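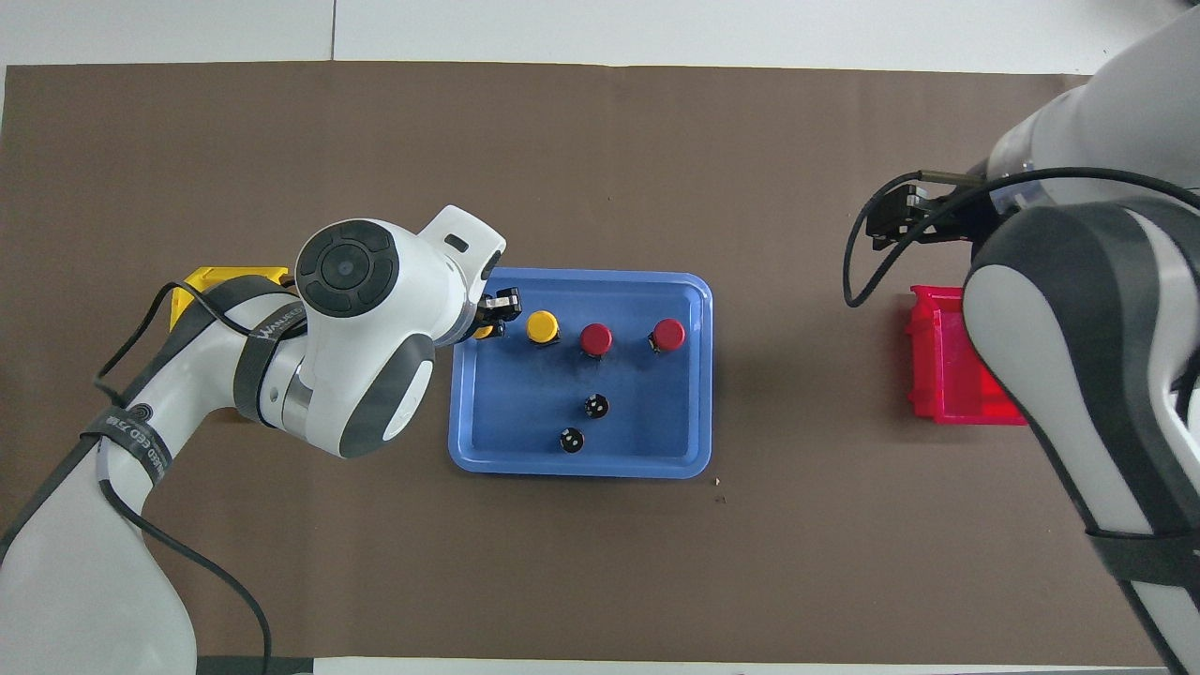 I've been thinking a lot about tables lately, and about why so many of us have stopped leaving them alone. My kitchen table is my desk from morning until 6, then it's where we eat, then it's where the mail goes to die. And every one of those jobs wants the table cleared of the last one. What finally helped me (and I resisted it for years, because I thought it was fussy) was a big mat. Put a large brown mat over a white tabletop, so that only a strip of white shows along the edges, and you've got a place where work happens. Roll it up and you've got a table again. I love this more than I can explain to my family!

So my opinion, for what it's worth, is that most homes don't need another room. They need a better way of switching one room from one thing to another.

When we moved to Flarden I was sure I needed an office. Every listing I saved had one. The place we could afford didn't, and I sulked for a good two months, then spent $352 on a narrow desk from Grelto that went in the hallway. I hated it. I bumped my hip on it going to the bathroom, I couldn't spread anything out, and it filled up with chargers and library books until there was no desk left to sit at. It went to a neighbor in September and I have not missed it once.

The trouble with a dedicated spot is that you stop putting things away. Why would you? It's your spot. My sister-in-law has a whole sewing room and hasn't seen the floor of it since spring, and she'd tell you so herself. With a shared table you have to pack up, every day, even when you're tired, and yes, that's annoying. It takes me maybe five minutes. But then I sit down to dinner and my work is in a bin on the shelf, and I can't see it. I didn't get that from the hallway desk, which sort of glared at me whenever I walked past.

I'll admit there are people this won't suit. If you do big jigsaw puzzles, or you've got oil paints that need to sit for days, you need a surface that stays put. If you've got toddlers, I don't know what to tell you, good luck. And I'm not going to pretend a mat fixes a house with too many people in it. We had six at my parents' place and one table about 62 inches long, and what we needed was a second bathroom.

But for the rest of us, I think we've been sold on space when we could have been sorting out our habits. I keep seeing ads for those backyard pods, the Zevier ones especially, with somebody typing peacefully behind a wall of glass. They're pretty! I'd take one if you gave it to me. I'd also fill it with boxes by the end of the year, because I know myself.

If you want to try the table thing, start with one bin and one mat and do it for a couple of weeks. Get a bin with a lid. Mine didn't have one at first, and the cat moved in.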